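Workshop Tips: Looking After a Tabletop Arm Cell
Povuveck Shop Notes, updated 25th December

A small cell with two arms on one table doesn't need much care, but it does need it regularly. We use the same routine on every bench.

1. Start with a slow pick
Run one block pick at low speed. Watch the fingers close and listen for a click or a whine — either one means stop and check the finger screws.
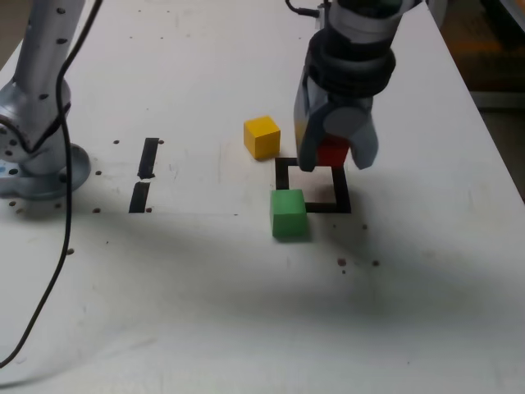 2. Check the stacking height
Stack over the taped square. If the top block gets pushed down hard, the height setting is too low. Raise it 2 mm and try again. 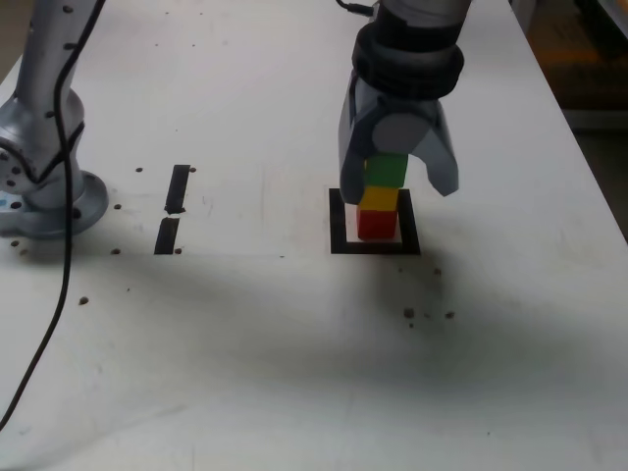 Save the new height under program 22 and write it on the cell sheet. The old value on ours was 1180, left over from August.

3. Clean the table
Brush crumbs off before wiping, or they end up in the bolt holes. Use a damp cloth with plain water. Solvent lifts the tape.

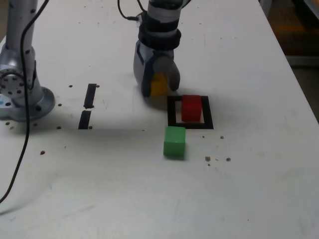 Yellow block in the gripper, with the red one inside the tape square.

4. Bolts and cables
Go around the base flange with a hex key, a little at a time, working across from bolt to bolt. Then follow each cable by hand from the plug down.

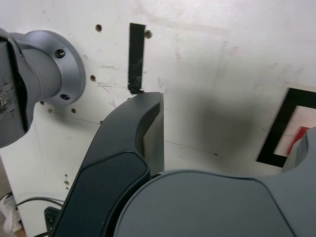
Replace tape once the ends start to fray. Press the new strip down with a plastic card and leave it overnight before you run the cell.

Spare finger pads are in the Comard drawer, bin 9.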